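Truck Bed Tips: Keeping a Pickup Clean, Quiet and Ready for the Weekend
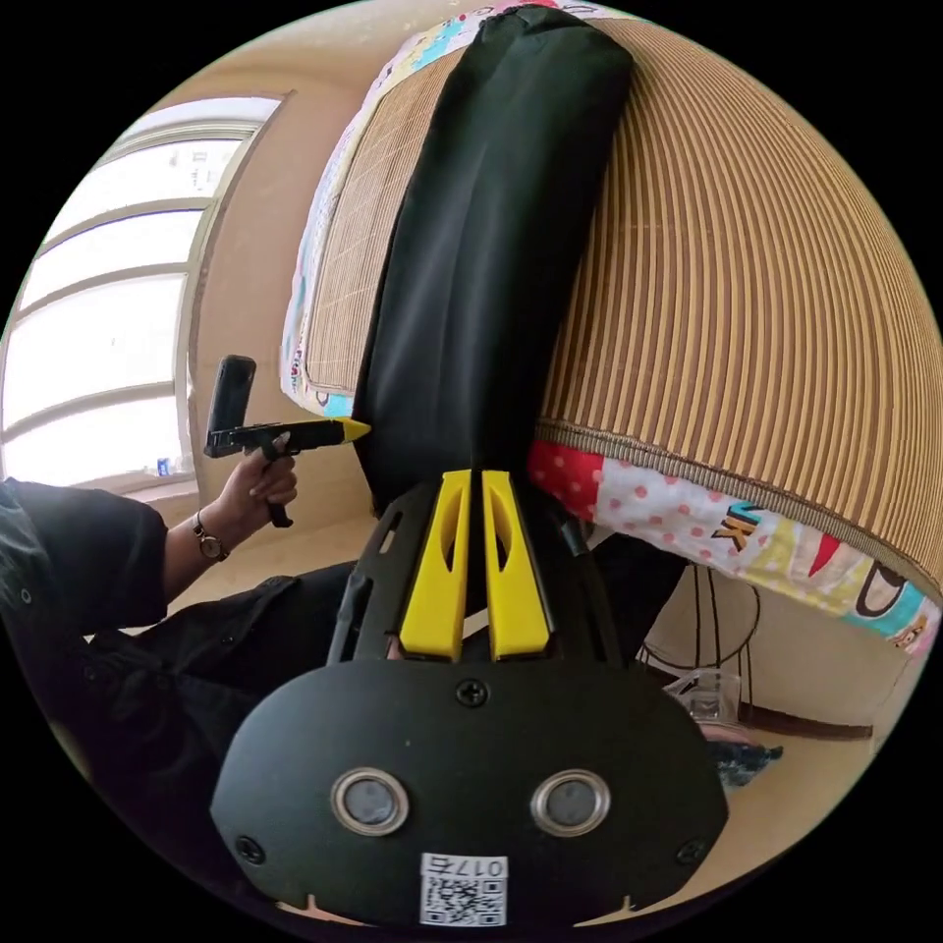
I love a pickup that gets used hard, and mine does. It's a Wison crew cab with a six-foot box, and in the time I've had it I've hauled gravel, a piano, two calves and more mulch than any yard needs. What follows is the stuff I do in my own garage in Putbridge to keep it from rattling itself to pieces, and most of it costs next to nothing!

Start with the tailgate. Open it, vacuum the gap along the hinge, then run a stiff paintbrush down into the corners. You won't believe how much grit lives in there. A shot of dry silicone on each hinge and on the latch pins (dry, please, the greasy kind just collects more dirt) and it'll swing like new.

Next, the drain holes under the bed liner. If you have a drop-in liner, pull it once a year. January is my month for it, when the garage is the only place I want to be anyway. Mine had 77 acorns under it last time, courtesy of a very organized squirrel. Rinse the bed, let it dry overnight with the tailgate down, and touch up any bare metal before the liner goes back.

Ratchet straps! Wash them. Put them in a mesh bag with the hooks taken off, cold water, a little dish soap, then hang them in the shade. Roll each one from the loose end and hold it with a strip cut from an old bicycle tube. I used to use rubber bands and they snapped every winter.

For a rattle you can't find, get a friend to drive slowly over a rough lot while you sit in the back seat and press on things one at a time. Mine was the jack handle. A wrap of old towel and it's been silent ever since, which makes me happier than any new set of tires.

If you carry lumber, screw a scrap of carpet to a two-by-four and lay it across the front of the box. It saves the paint on the cab side and keeps long boards from walking around.

Last one: check your lug nuts again after 100 miles whenever a wheel has been off. I keep the torque wrench behind the seat so I have no excuse.

Comments

Gebhard Trummer: The bicycle tube trick is great. I also use it on my jumper cables.

Ankica Krasniqi: Does the silicone hold up with road salt? My latch freezes every winter.

Hannelore Bachmann: Ankica, mine does if I redo it once a month. Dry the latch first.

More from the garage

Fixing a sticky glove box
Drarkus or Pichler: two tonneau covers after a wet spring
Cleaning cloudy headlights
How I pack for a long tow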